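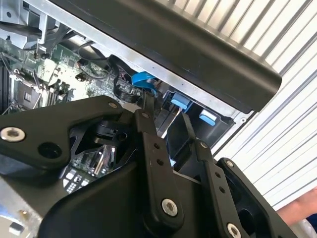
Gripper inside the case, by the blue latch.

Fault of the day at the Perron teardown bench, 11/6/24. The left finger stalled on a drive latch and the arm kept pushing. Force limit was set to 830. It should be 385.

Stop button worked. Hands stay out of the case until the arm is parked — new rule.

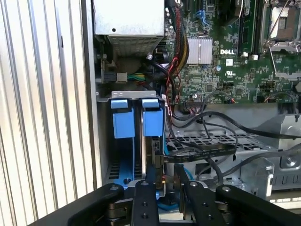
Same job, Dell tower, two blue drive latches.

Limit is fixed now. Ulteck wants the logs, up to 9 runs. No more latch pulls till they answer.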